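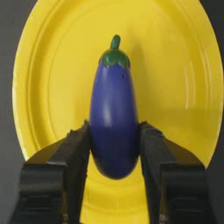 Play Food and Plain Backgrounds: A Study of Colour and Shape in Tabletop Setting
Student Project Report, Design Studies, Rovcombe College
Prepared by Brisa Camacho and Mawuli Owusu
Supervisor: Peter Doležal

1. Purpose

The project examined how easily small play food items can be told apart when they are laid out on a dark table with a single coloured plate. It was undertaken for the Gravside early learning room, which had asked the college for advice on choosing items for a sorting and serving activity. The staff wished to know whether a small set, used on one surface, would be clear enough for children seated at different sides of a table.

2. Materials

The set was kept deliberately small. It consisted of a yellow plate with a raised rim, a toy eggplant in purple-blue with a green stem cap, and a toy chicken nugget in golden tan. The eggplant is smooth and glossy. The nugget is lumpy, with a crumb-like texture and an irregular outline. The two foods therefore differ in colour, finish and shape, and this was the main ground for selecting them.

The table surface is dark grey and matte. A pale surface was considered in the planning stage, but Rainer Kramer of the design workshop advised that the nugget would be harder to find against it.

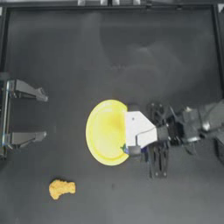 The plate was always set out first. In the planning meetings it was agreed that the plate should act as the fixed point of each layout, with the foods placed in relation to it. Yellow was preferred to white, which the authors judged too harsh against the dark surface under the room's lighting.

3. Layouts

Each layout began with the plate empty and the foods on the table. The food to be served was then named, and the activity ended when it was on the plate. The authors tried 17 layouts in August, with a limit of 30 seconds for each serving. Spacing between the items was varied, as was the direction in which the eggplant lay.

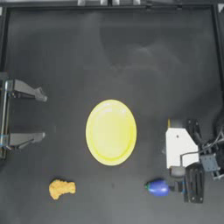 Figure 1. Plate at centre, nugget at lower left, eggplant on its side with the stem cap to the left.

4. Observations

The eggplant was the easier item to name. Its green cap gives it a clear top and bottom, and it could be recognised whether it was lying down or upright. Its gloss was a minor drawback - highlights on the body draw the eye away from the outline.

The nugget gave more trouble. Seen from some angles it has a narrow waist and could be taken for a drumstick or a peanut. Bořivoj Paulík, who reviewed the draft layouts, recommended that the word "nugget" be introduced before the activity begins.

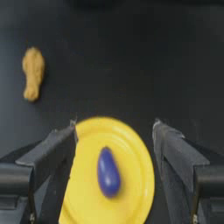

Contrast on the plate was also compared. Blue and purple stand out strongly on yellow, while golden tan is closer to the plate colour and relies on its rough texture to be seen. A second plate in a cooler colour would be useful when the nugget is the item served.

5. Recommendations

The authors recommend that Gravside adopt the present set, retain the dark surface, and add one blue or green plate. Glossy and textured foods should continue to be mixed. Any further foods should be tried on both plates before they are added to the activity, and the results entered on the layout sheet kept with the set.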